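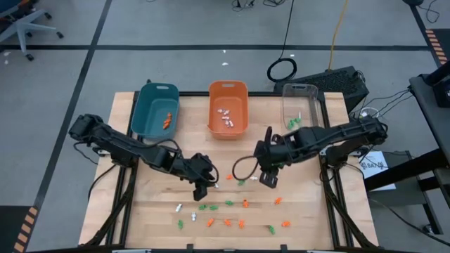 About Drikerar

Drikerar looks after robot cells for people who would like to stop looking after them. We set them up, put them right when they drift, and write down what we did so the next person doesn't have to guess. The company began in June with one customer, a borrowed torque wrench and a strong opinion about cable ties. We now have our own wrench.

The cell we get asked about most is Negash, our two-arm sorting table. It has one job, which is to put small plastic skeletons into bins by color. Orange, green, white. We picked skeletons because they are all elbows. They land on their faces, they lie across each other, and they offer a gripper very little that could be called a handle. A cell that copes with them will generally cope with your hose fittings.

How we look after it

Every morning starts at the bases. Hagos Mamo checks the bolts where each arm meets its rail, then runs both arms slowly through their full reach with a hand on the stop button. He is watching the cable loops at the wrists. Too short and they pull, too long and they sweep the table like a cat's tail. The right length lives on a strip of masking tape in his toolbox, and no, he won't email it to you.

Next come the bins. A bin that has been nudged looks perfectly fine to a person and completely wrong to a robot, so we check all three against the taught positions before anything moves at speed. The clear one gets checked twice. It has earned this.

Gripper fingers come off every 70 hours of running. Mekdes Adugna cleans the tips, looks for play in the joint and enters the result in the service log, currently at 1,446 entries. Entry 801 reads, in full, "It was unplugged." We left it in for the trainees.
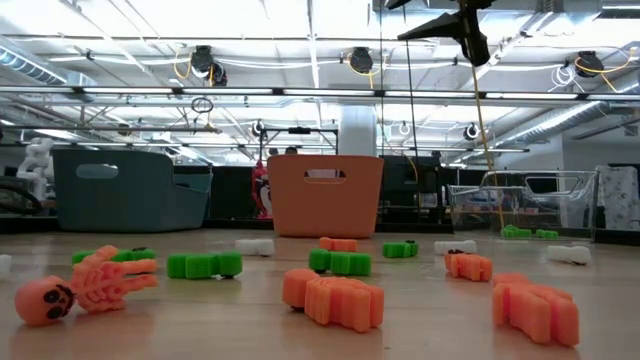

Bontu Seyoum would like it added that the log is the least of it, and that what really keeps a cell going is someone willing to stop it when it sounds odd, even with a customer standing there. Fair enough — added.

What we do for other people

Mostly the same thing, in your building. We level the table, route the cables, teach the positions and stay until your own staff can recover from a dropped part without phoning us. They may still phone us. Vivek Maurya answers until six, and is noticeably more cheerful before lunch.

We don't sell robots, and we have no view on which color you should buy.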